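[liem-demo] Re: Re: Hand guiding vs. remote for bin picking demos

From: Sverre Öberg
To: liem-demo list
Date: 12/04/2018
Subject: Re: Re: Hand guiding vs. remote for bin picking demos

Rajkumari Mittal wrote:

> We are starting to record picking demonstrations on the Grirkent cell
> and I would like to settle the method before we have too much data to
> throw away. At present the operators push the arm around by hand with
> the controller in gravity compensation. It is quick to learn, but the
> operator's forearm is in the overhead view for most of every
> demonstration, and the joint torques are useless because they contain
> the push.
>
> Questions for anyone who has done both:
>
> 1. Does remote control give usable descents into a deep bin, or does
> the operator stop short every time?
> 2. How do you deal with the hoses and cables at the wrist when the
> operator is not standing next to them?
> 3. What do you log, and at what point do you mark the grasp?
> 4. Do you keep failed attempts?
>
> Aarti Malhotra told me your group changed over in August. If you have
> numbers I would be glad to see them.
>
> Rajkumari

Rajkumari,

We changed over, and then changed halfway back. Details follow in your order, with one digression on the bin.

Our setup for comparison. One KUKA arm over one gray bin, clamped to a wooden work surface. The operator sits at a desk with a six-axis puck, two camera views and a foot pedal for the gripper. Commands are Cartesian velocities in the tool frame, scaled by a slider. The scaling matters more than the choice of input device. We tried three devices before Girish Rajput pointed out that all of them were running at the same scale, and that the complaints from the operators were the same too.

Answer to 1. Yes, they stop short, at least in the first sessions. The overhead view gives almost no depth near the floor of the bin, and the arm covers the target for the last part of the descent. By hand, the operator feels the contact and stops. By remote control the operator sees the finger get larger and has to guess. What helped us:

- The second view placed low and to the side, so that it looks over the rim.
- A soft limit on downward force. The arm yields when it touches the floor, and the operator is told before the first session that touching the floor is allowed.
- Speed scale dropped automatically inside the bin volume. We use a plain box test on the tool point, nothing clever.

With these three in place the remote descents became usable. They are still slower than the guided ones, and they contain pauses. The pauses are a nuisance for training, as the policy learns to pause. We trim any segment in which all commanded velocities are zero, but we leave the pause directly before gripper closing, where the arm is settling and the settling is real.

The bin contents are mixed on purpose. Yogesh Nigam chooses them, and his rule is that no two items in a load should want the same grasp.
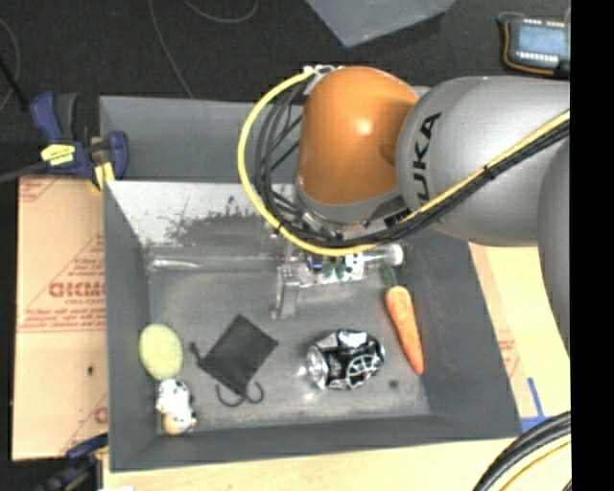 Fig. 1. Bin with a mixed load. The carrot is on the right; the flat black pouch and its drawstring are toward the left.

The pouch is the item that separates the two methods most clearly. A guided operator places the finger under a fold by feel and lifts. A remote operator has no such information and tends to press the cloth flat, which makes the next attempt harder. Long items with a clear axis go the other way. For a carrot the operator only has to rotate the wrist and come down, and the puck does that more cleanly than a person leaning on the flange.

Answer to 2. This cost us more time than anything else. You can see in the figure how the yellow cable and the black bundle swing out past the orange wrist housing before coming back across the arm. That loop is slack for wrist rotation. When a person guides the arm, they see the slack being used up and turn back the other way without thinking about it. A remote operator is looking at the bin and will keep turning.

Our first answer was a warning tone at a given angle of the last joint. The operators learned to ignore it within one session. The second answer, which we kept, is a hard limit on that joint, tighter than the one from the manufacturer, together with a key that rotates the tool half a turn the other way at a safe height. For a gripper with a symmetric grasp this costs nothing except time. If yours is not symmetric you will need something else.

Two practical points on the same subject:

- Put the cable ties where the bundle lies against the arm and leave the loop free. A tie in the moving part of the loop turns it into a spring, and you will see it in the force readings.
- Record the joint angles at the start of each demonstration and refuse to start if the last joint is more than a quarter turn from home. Otherwise the slack is different at the start of every file.

Answer to 3. We log the following, all stamped by the same clock:

Joint positions and velocities, measured
Joint torques, measured
Tool pose, computed
Operator command, before scaling
Operator command, after scaling and limits
Gripper command and gripper state, separately
Both camera streams
Pedal events

Please do log the command twice. In the first batch we kept only the command after limits, and later could not tell whether an operator had stopped or had been stopped. That batch had 154 demonstrations, of which 93 could be repaired from the pedal events and the torque traces. We discarded the rest.

On marking the grasp, we use the gripper command and not the pedal. There is a short delay between them, and it is not constant. The mark goes into the file automatically, and a person checks it afterwards only where the gripper state does not change within a fixed window. An earlier version had the operator press a second key at the moment of grasp. The presses came early on easy items and late on difficult ones, so the marks carried the operator's opinion of the item. I would avoid that.

Answer to 4. Keep them, with a label. We use three labels: clean, recovered, failed. A recovered demonstration is one in which the first closing misses and the operator corrects without leaving the bin. These have turned out to be the most useful files we have for training, and hand guiding produces very few of them, simply because people guiding by hand seldom miss. Failed files are not used for training at present. Girish wants them for a grasp classifier.

As for numbers, the comparison I would trust is small. Aarti ran it with the same operators, the same loads and the same camera views, half guided and half remote. The policy trained on remote files did better on rigid items. The one trained on guided files did better on cloth and on items lying against the side wall. Mixing the two without any flag for the method was worse than either. With a flag it was slightly better than remote alone, but not by enough that I would defend it in front of a reviewer.

That is the reason for the halfway return I mentioned. For rigid items we record remotely. For cloth and wall cases we guide by hand, but we then replay the recorded trajectory on the arm with the operator standing clear, and only the replay goes into the training set. This removes both of your problems — the forearm in the overhead view and the push in the torques. The item has to go back to its starting position before the replay, and for cloth this can only be approximate. Yogesh checks the reset against a still from the guided pass, overlaid on the live view. If the grasp fails on replay, the file is labeled failed, and the pair is recorded again.

The replay tool is a small program that reads our log format and sends joint targets at reduced speed. It depends on the Wonbridge driver, version as of August, and I have not tested it with anything newer. It does no collision checking. I can send it if you are willing to read the source before running it.

One question back. Does the Grirkent controller let you change the payload data while gravity compensation is active? Ours does not, and the arm sags by a small amount once an item is lifted. On light items it makes no difference, but Aarti would like to add heavier ones, and the operators correct for the sag without noticing that they do it. It shows up as a steady upward push in every guided file after the grasp mark. If you have a way around it, please post it to the list, as the Prundadent people asked me the same thing.

Regards,
Sverre

--
Sverre Öberg
liem-demo list: plain text preferred, please trim quotes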